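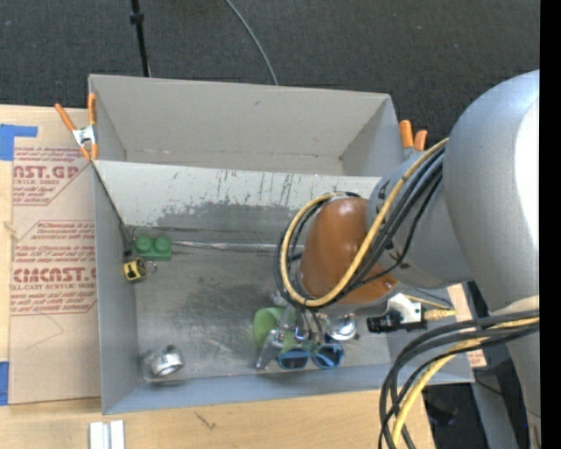
POVNESS, March 23, 2025 – Grerninell is pleased to share the setup and care routine for its bin picking cell, the small workstation that many of our neighbors and customers have asked about since we first opened the doors to visitors last June. We have had so many kind letters on the subject that it seemed only right to put it all down in one place.

The cell is built around a single robot arm, a gray metal bin and an ordinary wooden tabletop, and it is looked after by Dulce Manríquez and her team of 5 technicians. The bin is held with orange-handled spring clamps, one at the left rim and one at the right, and Manríquez is fond of them.

"People expect something fancier, and I always enjoy seeing their faces," said Manríquez. "A clamp lets me take the bin off, wipe it down and have it back in place before my coffee is ready. We did try bolts for a while, and I can't say I miss them."

Each morning begins with the cables. They run along the outside of the arm, yellow and black together, with enough slack to loop past the wrist, and a technician moves every joint slowly through its range while a second person watches for rubbing or pulling. The small camera by the wrist is wiped with a dry cloth, its bracket is checked by hand, and the gripper fingers are opened and closed 18 times before the arm is allowed anywhere near the bin.

After that comes the part everyone likes. The bin is set out with odds and ends such as a toy building block, a tape measure and a pair of blue sunglasses – things with different shapes and surfaces, some of them shiny enough to be a real nuisance. The team asks for 97 good picks out of 100 before the cell is signed over to the day's work.

Wear on the bin is logged as well. The light coating on the sloping panel has rubbed away along its lower part, and there are plenty of scratches above that. Ezequiel Zavala, who keeps the maintenance book, measures the panel every 28 days and will order a replacement when the metal begins to thin. Until then he is perfectly happy to leave it alone.

"A worn bin is still a good bin," said Zavala. "I would much sooner spend the afternoon on a tired cable."

The full routine, including the cable check sheet, is free to any school or workshop that would like a copy. Requests may be sent to Xóchitl Alvarado at the Grerninell front office in Povness.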